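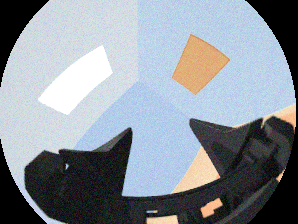 Round view with black corners, rendered

Circular fisheye for the Clutus mount – worth waiting?

ntarawneh
Posted Dec 6, 2022
Plakivham have put a teaser on their site for a circular fisheye in Clutus mount. No focal length given, only "before the end of December". Sandhu had it listed for an hour this morning at 300 and then the page went. Did anyone save it?

skistora_60
I saw it. Manual focus, no filter thread, two colours. The price was without VAT, so add that on.

grainfield
Wouldn't read much into a Sandhu listing. They had the last Plakivham lens up for weeks at the wrong price and then cancelled the orders.

skistora_60
They cancelled mine as well, but the specs on that page were right. Only the price was wrong.

Ingvar H
What do people use a full circle for? I had one for 2 years and cropped nearly every shot. A diagonal fisheye covers the whole sensor and you don't throw away the corners. I'd spend the money on that.

ntarawneh
Planetarium work for me, so I need the circle. Cropping is no use on a dome.

Ingvar H
Fair enough for domes. For everyone else I still think it's a poor buy.

grainfield
Disagree. If you stitch panoramas, fewer frames means fewer joins. I did a church interior that way and it saved me a whole afternoon.

Ingvar H
At the cost of resolution – you're using the middle of the sensor and nothing else.

grainfield
For web use that doesn't matter much.

ntarawneh
Back to the listing, please. Did it say if the lens hood comes off?

skistora_60
Didn't say. The item code ended in 1437 if you want to ask Sandhu by email.

ntarawneh
Thanks, I've written to them. Will post if they reply.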